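Retuning the Galli for the Grondthorpe program
17/09/2007

Filed under: instruments, rehearsal notes

The Tondelmont Folk Players start the season at Grondthorpe this month, and I have spent most of my evenings on the hammered dulcimer. It is the Galli, the larger of the two we own, with brass on the bass bridge and plain steel on the treble. Over the summer it sat in a room with no humidity control and went sharp across the middle courses. The bass barely moved.

I dropped everything a half step before bringing it back up. On this instrument that works better than correcting each course from where it sits, because the soundboard settles under an even load. The first pass takes an evening. The second pass, a day later, takes less. By the third, most strings need only a touch of the wrench.

The program has nine pieces in it, and five of them use the dulcimer. Three of the five are in D or G and give no trouble. The fourth is the long Zekcombe wedding set, which moves to A minor for the middle dance and wants a G sharp in a place where the standard layout does not have one. The fifth is a slow air that Omid Jafarzadeh arranged from an old field tape. It has a drone under it the whole way through, so any error in the low D is heard for four minutes.

On the G sharp. Last year I retuned one course on the far left of the treble bridge and left it that way for the entire concert. This cost me a G natural I wanted in the closing reel, and I had to play it an octave down. The result was thin. This year I am taking the G sharp from the bass side and leaving the treble bridge alone. The hand crossing is awkward at speed but the dance is marked at 178 beats per minute and the note falls on a weak beat, so there is time to get over and back.

Pitch reference is A at 440, as before. Obed Ofori plays a wooden flute that reads a little flat until it has been played for ten minutes, and we have argued about whether the strings should come down to meet it. My position is that they should not. The flute comes up by itself. The strings do not go back up between numbers.
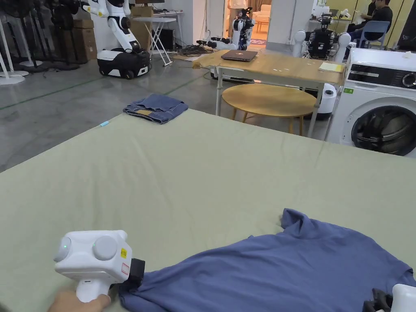
The hammers also needed work. The pair I used all last season had bare wood on one face and thin leather on the other. The leather had hardened to the point where the two sides sounded nearly the same. I stripped it with a blade, sanded off the glue, and put on new goatskin cut a little wider than the face, then trimmed it after the glue had set. The rough side of the skin goes out. With the smooth side out there is a click ahead of the note which gets worse in a dry hall.

Grondthorpe is a dry hall. It has a flat plaster ceiling, a wooden floor and very little on the walls. The dances come across clearly. Slow pieces die early, and the players at the back of the group cannot hear the front. We will set up in a shallow curve with the dulcimer at the left end, turned in slightly, and the fiddles opposite. Omid wants the drone doubled on the low string of the cello for the air. I tried it with him last week and it does help, provided the cello starts first and I match it.

One more change, for anyone who has played the Zekcombe set from our older parts. The repeat in the second dance has been taken out. The tape has it once only. The repeat seems to have come in with somebody's hand copy and stayed there. The new parts are marked with a date at the foot of the page. Please throw the old ones away, as we had both versions on the stands at the last rehearsal and the ending fell apart.

String costs, which I am asked about now and then: I buy music wire in coils and wind the loops myself. A full restring of the Galli uses four gauges. I did it two years ago and do not plan to again until the bass starts to sound dull. Broken strings are replaced singly, and a new one takes a week of daily tuning before it holds.

Still to do before the first night: the damper felt on the right side, and a new foot for the stand.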